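4 Preparing and oiling a wooden table top

This section applies to solid wood tops supplied in the Plovton range. Veneered tops must not be sanded or oiled. For these, use the care sheet packed with the legs.

4.1 Before you start

Read the safety notes on the tin. Work in a room with a steady temperature and an open window. Keep the top out of direct sun until the oil has cured.

You will need:
Flirkent hard oil, clear
Sanding sheets, 120 and 180 grit
A cork sanding block
Lint-free cloths
A metal bucket with a lid, part filled with water

CAUTION: Cloths soaked in oil can catch fire on their own. Put used cloths straight into the bucket of water. Do not fold them or leave them in a bin.

4.2 Checking the surface

1. Set the top on its frame and tighten the fixing bolts by hand only. The wood must be free to move across the grain.
2. Look along the surface with a lamp held low at one side. Mark scratches and glue spots lightly with chalk.
3. Check the edge for rough patches. Curved edges need the same grit as the flat surface.

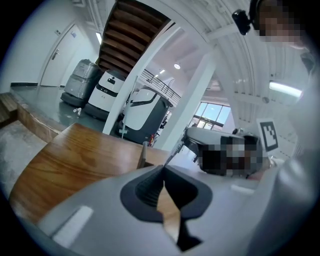

Wooden top with visible grain and a curved edge.

4. Wipe off dust with a dry cloth. Do not use water at this stage – it raises the grain.

4.3 Sanding

1. Sand the whole top with 120 grit, always along the grain. Do not sand chalked areas alone, as this leaves hollows.
2. Vacuum the surface and the underside of the edge.
3. Repeat with 180 grit. Finer grits close the surface and reduce the amount of oil taken up.

NOTE: If a power sander is used, set it no higher than 2,000 strokes per minute for the first pass and 1,000 for the second.

4.4 Applying the oil

1. Stir the oil for a full minute. Do not shake the tin.
2. Pour a small amount on to a cloth and spread it thinly along the grain. Treat the underside in the same way, or the top may cup.
3. Leave for 15 minutes, then wipe off all oil still lying on the surface.
4. Allow to dry overnight and apply a second coat. 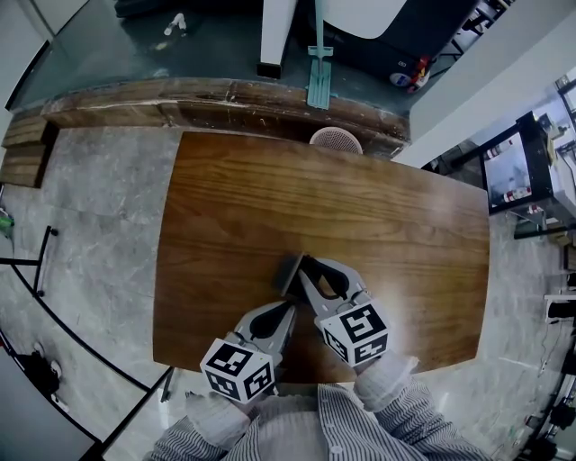 4.5 Curing and first use

Light use is possible after 4 days. Keep hot dishes, wet glasses and table mats off the surface until the oil has fully hardened – this takes longer in a cold room. Oil again when water no longer beads on the surface.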